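Speaker notes – "Do your sheets have to be that loud?"
Evening talk, June, Skuven home store, upstairs room
Speaker: Kinga Kun

Start without the slides. Ask who picked the sheets they slept on last night. Wait for hands. Then ask who picked them from a folded packet with a four-inch window in it.

Slides 1 and 2, back to back, no talking over them.

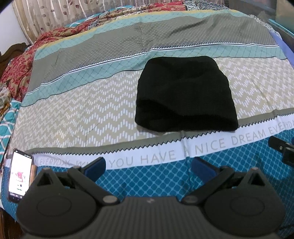
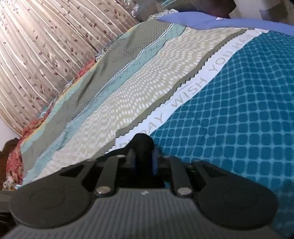 Same printed sheet in both.

My problem with patterned bedding has always been the packet. You see one band of the design, you like it, you pay, and at home you open out the other bands. I have done this more than once and I sell bedding for a living.

Go slowly through the next part, it lost people at the rehearsal.

Claim one: "A busy print hides wrinkles." Half true at best. Small dense marks do break up a crease. Anything with a grid or a straight line shows the crease more, and so does lettering. If the word bends, you notice the bend. Hammad Cheema disagrees with me and he is welcome to say so in the questions, but he irons his pillowcases, so he is not a fair test.

Claim two: "A busy print hides dirt." It hides it from you. The dirt is still there. Wash on the same schedule as plain white and don't let the pattern decide.

Claim three: "Words on bedding are restful." I don't buy it. Nobody reads a sheet. Skuven's own spring leaflet said customers "connect with" text prints. I asked what that was based on and got a shrug.

Pass around the three swatches here – Fekance, Ansari, Drullis. Front row first, please send them BACK.

The part I do believe. If you like several patterns at once, a banded sheet is cheaper than buying several sets and pretending to rotate them. And one plain dark thing left on top of it is easy to find. I am less sure about a small printed thing, such as a sock. Try it at home and write to me.

What to do in the store (handout, side 2):
Ask to have the packet opened. They may say no. Ask again.
Stand 6 steps back and squint.
Find the lettering first, if there is any, and read all of it.
Pair it with plain pillowcases until you have lived with it for a month.

Thread count, if anyone asks: yes, I have seen 2000 on a label. No, I would not pay extra for the number. Feel the cloth and check the seams.

Time check. Should be at 22 minutes here. If over, drop the duvet cover story and go to questions.

Hammad has the microphone. Repeat each question out loud, the back row can't hear.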